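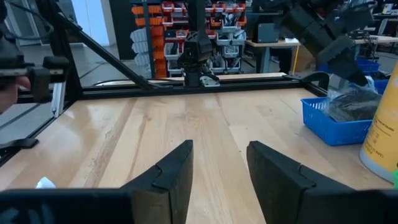
Prirnelwood workshop notebook, December, 4 pm

Back on the Flester clock today, the 1960 one with the sulky chime, and I've finally got somewhere with it! Only a bit of somewhere, but I'll take it. I had the movement out before lunch and gave the strike side a good look under the lamp. The old oil had gone to brown varnish on every pivot, and whoever serviced it last had been very free with the grease (it was all over the warning wheel, which wants none at all).

Cleaned the lot in the Zelter solution, then pegged out the holes by hand until the sticks came up white. It took ages and my thumbs are sore. The third wheel pivot on the strike train is scored, so I burnished it as far as I dared. I think it'll do, but if the strike slows down again in the cold that's the first place to look.

The bushing behind it is oval. I've got 4 left in the small tin that should suit once they're reamed, so please don't pinch them for the Galbraith carriage clock, that one takes the next size up anyway. Will order more after the holiday.

Now the mainspring, oh dear. It's set, and quite badly, it barely opens past the width of my hand. I'm tempted to fit a new one straight off, but the barrel is marked 1146 on the inside of the cap and I can't find that in either catalogue. Could be a repairer's mark, could be a part number. I'll measure height and thickness tomorrow morning when my eyes are fresher and go by that.

Other bits: the suspension spring has a kink in it and needs replacing, the hammer leather is like biscuit, and the dial is better left alone, I like the freckles. Somebody has also filed the gathering pallet, goodness knows why, and it's only just catching the rack. Leave it as it is until the train's back together and we can hear what it does.

Plates are wrapped in tissue in the top drawer, screws in the lidded tray. Don't tip the tray!

Last updated: December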